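Why I rewrote the grasp queue (again)

July 2022

I promised a few of you that I would finally write up what happened to the task planner, and then I let it slide for weeks, so get yourself a coffee because this is going to wander a bit.

If you've been reading along, you know that Husgate is my name for the layer that sits between "please do this to that" and the actual joint commands. It takes a little plan, breaks it into steps, and hands each step to whichever arm is free. The old version did this with one big queue. Steps went in at one end, arms pulled them out at the other, and for sorting blocks it was lovely! I was very proud of that queue. I drew it on a napkin for my sister, who was polite about it.

The trouble started when I wanted both arms to work on the same job. With a queue, an arm that is holding something still looks "free" the moment its last step finishes, because closing the gripper is a step, and once it's closed, well, it's done. So the planner would cheerfully give that arm a new pick while it was still hanging on to the last thing. I had patched over this with a flag, and then a second flag to say when the first flag could be ignored, and you can guess how that was going.

Iestyn Eynon looked over my code one evening and asked me why holding something was an event and not a state. I said something grumpy, went home, and lay awake on it. He was right, of course. In the new version (I've been calling it Parry, mostly so I can tell the log files apart) each arm carries a small record of what it has, what it's allowed to touch, and which other steps are counting on it to stay put. A step can't start until every record it depends on agrees. It's a plain old dependency graph, and somebody with a proper computer science degree would have started there, but I got there by way of the napkin.

Perception needed work too. Grediso, the detector, is happy with big bright things and a lot less happy with little parts on a white surface, especially in the afternoon when daylight pours in and the exposure goes off chasing the window. I ended up cropping to the near part of the table before the exposure gets computed, and that one change did more for me than 2000 extra labeled images had done. I still wince thinking about the labeling. I did most of it in front of the TV.

The other thing I added was a tool type. An object you pick up to move and an object you pick up to use want very different planning, since with a tool you care about where the tip ends up, and the gripper can come along however it likes.

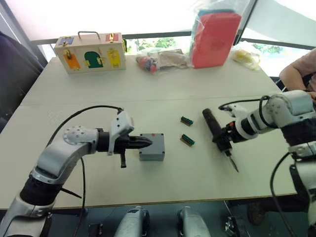 So now every tool has a tip offset stored with it, and the planner solves for the tip and works backward to the wrist. My first try had the sign flipped on one axis, and I spent 3 evenings blaming the calibration before I thought to print out the numbers. Please print out the numbers, friends. I say this every year and then I don't do it.

What's left is the cable problem. The collision checker knows all about the links and the table, and it knows nothing whatsoever about cables, so for now I keep a fat invisible cylinder around each forearm and accept that the planner turns down some perfectly good paths. Vasix, the simulator I use, can model soft things in theory, but it slows to a crawl when I turn that on. If you've found a cheap way to do this, even an ugly one, I'd love to hear it in the comments.

I'm hoping to have the code cleaned up enough to share by September. The two flags are gone, at least, and I deleted them with a good deal of ceremony and a slice of pie.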